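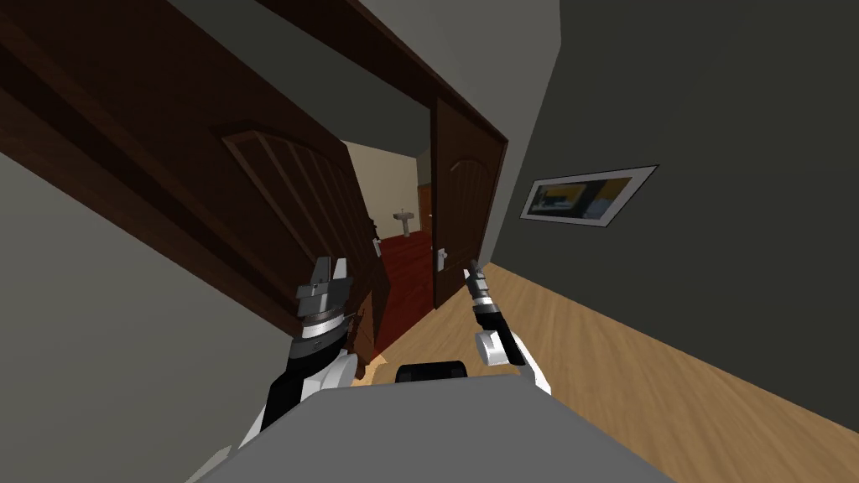

**Ticket: squeaky hallway floor, Fedcombe house – status: nearly fixed!**

The squeak at the Fedcombe house is back, and I'm thrilled to say I finally know where it comes from. It sounds like a loose board, so I spent most of October chasing boards. It's a light wooden floor in a hallway, with a dark brown panel door standing open on the left, and I'd been blaming everything on the stretch by that door. Wrong spot!

**Symptoms**
- Sharp chirp underfoot, worst after 6 a.m. when the heating kicks in
- Gone by late afternoon
- Comes back louder after a dry night

**Tried so far**
- Powdered graphite between boards: quiet for 2 days, then back
- Ostine floor screws, driven at an angle into the joist: big improvement, one chirp left
- Humidifier set to 40 percent overnight: this helped so much I danced on the thing

**What I found**
Went down to the crawl space with a flashlight while my sister walked up and down above me (great fun, try it). One joist has shrunk away from the subfloor, and you can see the gap open and close with every step – beautiful, if you like that sort of thing. I tapped in 2 cedar shims with a dab of Promitz glue. Snug only, no hammering, or the board lifts and you get a new squeak.

**Still open**
One faint tick near the far wall. Tsolakis quoted 3,000 to relay the whole floor, so I'm going back under with more shims first. Leaving this open until the glue has had a full week.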